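Lidell ships two-arm planner update

Lidell has released a new version of Bredden, its motion planner for two-arm robot cells. The update puts both arms in one collision model, where earlier versions planned each arm separately and checked for conflicts afterwards.

Replanning now runs every 60 milliseconds, and cables are modelled as keep-out volumes. "The close work is where the old checker gave up," said Magdalini Giannakopoulos, who leads the control software group.

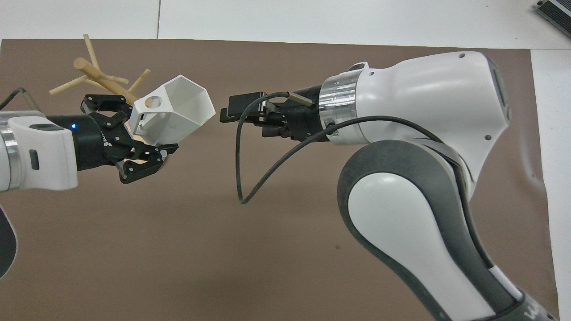
The regression suite has grown to 480 tasks. Existing cell files will load, but gripper offsets must be re-entered - the licence is unchanged.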